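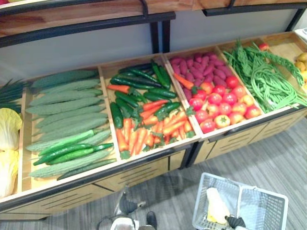 Naima El Khatib thinks we should quit writing to the foreign ministry altogether and go straight to the delegates, and she told me so three times before I'd even got my coat off. Her point is that ministries have a drawer for letters like ours. Mine is that delegates have the same drawer, only farther away!

So, February 2019, and the Tedalville letter is still not sent. I had hoped to mail it before supper. Instead I spent the whole evening at the kitchen table with Bahman Rostami's draft, crossing out adjectives. He's a lovely writer (much better than me, and faster) but he cannot ask for a thing without being furious first. The observer mission to Forna runs out in August and all we want is for our government to vote to renew it. One ask. I moved it up to the first line, and he moved it back down to page 2, and then we both got a bit short with each other on the phone.

I do see why he's angry. He sat through the whole council session on the web stream and said the Forna question got squeezed in before lunch, with half the delegates already packing up their papers. I'd be mad too. I just don't think a tired clerk is going to read down to the good part.

We have up to 400 signatures now if the Farahani street sheets come back full, and I was so pleased about that I had a second piece of cake. 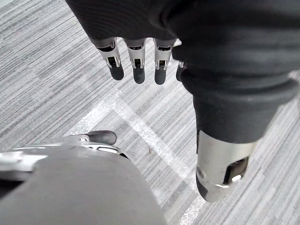 Later, same night

Couldn't sleep, so I got up and redid the thing from scratch. It fits on one page! I kept Bahman's paragraph about the border crossing because it's the best bit and it made me cry a little the first time. The rest is plain: who we are, what the vote is, how we'd like them to vote, please write back.

Naima gets her way too, in part. I'm going to send copies to the delegates, and she can write the cover note, and if it comes out longer than the letter I'm not saying a word. Need to buy envelopes, 50 should do it. Also call Bahman in the morning and say sorry about the phone.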